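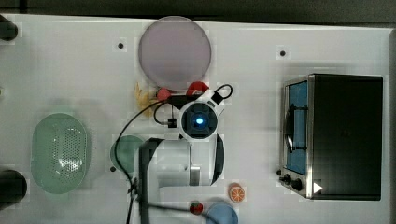
Gripper Comparison for Tabletop Pick and Place
Group report, draft 2
Kagiso Hendricks, Liam Moriarty, Annelore Wiegand

1. What we set out to do

Compare two finger sets on the same arm and see which one is better for soft stuff. That was the whole proposal after we cut it down. The original version also had two arms and a force sensor and Fredy Huamán told us no way in one semester, he was right.

Finger set A = the Sellora fingers, long and stiff, straight tips. Finger set B = the Trillska pads, shorter, rubber face. Controller is the same for both (Humard, default gains, we did not touch them after week two). Camera on the wrist plus one looking at the whole table.

2. Setup

Kitchen theme. Toy food, plates, a colander, a toaster oven that stays put and mostly serves as an obstacle. Objects get moved between runs so the arm can't just replay a path. Layout sheet is in the appendix, Annelore drew it.

Things we held constant:
Table height
Approach speed
Start pose
Lights on, blinds down (mornings were a mess before we did this)

Things we did not hold constant and should have: which person reset the table. Liam puts objects closer together than Kagiso does. It shows in the numbers a little.

3. Method

215 grasp attempts total, split between the two finger sets. Attempt = close, lift, hold, release over the target. If it dropped before release we wrote down where. If the fingers closed on nothing that is a miss, not a drop. We argued about that one for a while.

Plush items were the interesting case. Hard toys gave almost no difference between A and B so we stopped running them early. Plush squashes, the closing width reading keeps going down and the controller thinks it missed. We ended up setting a 6 mm floor on the closing width, below that we call it empty.

Wrist view was used for alignment only. Center the object between the fingers, then go down. 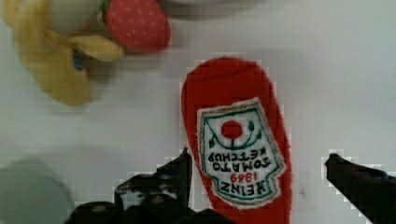 Fig. 2. Wrist camera, plush ketchup bottle between the open fingers.

4. Results

Short version: B wins on plush, A wins on anything near the rim of a plate or colander. B pads are too fat to get in beside a rim, they push the object away instead.

Worst object for both sets was the banana. Floppy peel flaps, one finger grabs a flap and the rest hangs. We tried grabbing across the middle, better but it depends on how it landed.

The ketchup was easier than we expected. Long body so the angle error matters less, as long as you come in across it and not along it.

We logged 3803 wrist frames and labeled 3000 of them by hand for the aligned / not aligned check. The rest are from the Thursday session where the timestamps drifted and we did'nt trust them.

5. Problems

Cable. It pulls on the wrist at the far side of the table and the last bit of rotation comes up short. Re-routed it twice – better, still not fixed.

Toaster oven door reflects. The table camera detector picked up a "second" strawberry in the glass more than once, we masked that region out.

Layouts with the oven on the near side of the goal took longer, since the planner goes the long way around. Times for those are listed separately. 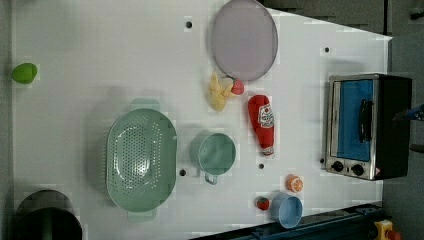

Spyros Lazarević read the first draft and wrote back that the comparison is not quite fair, because the pads were put on after the fingers had already been run for weeks and by then we were all better at picking approach angles. He would like to see the order swapped for at least one object before he believes the plush result.

Fair point. We reran the banana with A last. Gap got smaller, B still ahead. Did not have time for the ketchup.

6. What we would do next

Swap order properly, all objects
One person resets the table, or use the sheet every time
Thinner pads, same rubber
Log motor current too, width alone is not enough to tell a squashed toy from an empty grip

Code is on the group drive in the folder Daly, run the calibration script first or the wrist offset will be wrong. Appendix A layout sheet, Appendix B raw table.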